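Martim Moreira
@martimmoreira
19 August 2022

I have been trying to cancel my late uncle's landline since January. A thread, mainly for my own blood pressure.

The phone company is called Senero. When my uncle signed up it was called Barros, and for a while in the middle it was Jevero. Each of these names still has its own customer service line, and each line is very sure you want one of the other two.

First call. I explain that the account holder has died. The agent says she is so sorry for my loss and asks if she could speak to the account holder.

Second call. They need the death certificate. I offer to email it. They can't take email, but they can take a fax. I ask where people are sending faxes from these days and the man says, quite kindly, "Usually from their landline, sir."

So I drove to my uncle's house and faxed Senero from the line I was asking Senero to shut off. It cost extra. It was on the next bill as a "premium document call."

My uncle would have loved this. Baltasar Iturra kept every phone bill he ever got, in shoeboxes, with notes in pencil. One from years back just says "WHO IS IN OHIO."

Third call. The fax arrived, but only the top half of the page. According to the top half, a person named Baltasar exists. The part about him being dead was on the bottom.

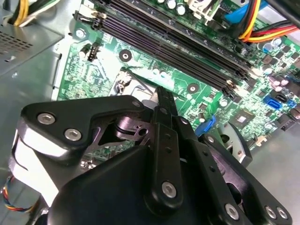 My cousin Rosário told me to stop paying and let them cut it off. That is how Rosário handles most things and I have to say her life looks very restful.

I stopped paying in March. In April they sent my uncle a letter thanking him for his loyalty and offering him a faster plan. In May they sent one to "The Household of Baltasar Iturra" threatening to send the matter to collections. In June, another faster plan.

There's a store. I went to the store. The store is mostly phone cases. The kid at the counter looked up the account and said wow, 2,000 loyalty points. I asked what you can get for 2,000 points. A phone case.

I took the phone case. It doesn't fit my phone.

He also told me the account had a security question I'd have to answer before he could change anything. The question was "favorite meal." I said lamb. I said rice pudding. I said the fried fish my aunt used to make on Sundays, and got a bit choked up in front of the phone cases.

Three wrong answers locks you out for a day. I drove home and called Rosário, who said, right away, "Lunch."

It was lunch.

So now I'm "verified" and have been moved up to a department called Account Transitions. They're open for 2 hours in the morning and the hold music is a man whistling. I've started whistling it at work. Duarte, who sits next to me, has asked me to stop.

Amount owed as of this morning: almost $200. Most of that is the late fee, plus the fee for getting the late fee on paper.

Yesterday I finally got a woman at Transitions who listened to the whole story without typing. Then she said the line would be closed within 3 business days and I'd get a call to confirm it.

I asked what number they'd be calling.

Anyway I'm at my uncle's house. I brought a sandwich and one of the shoeboxes. If anyone knows who was in Ohio, please reply.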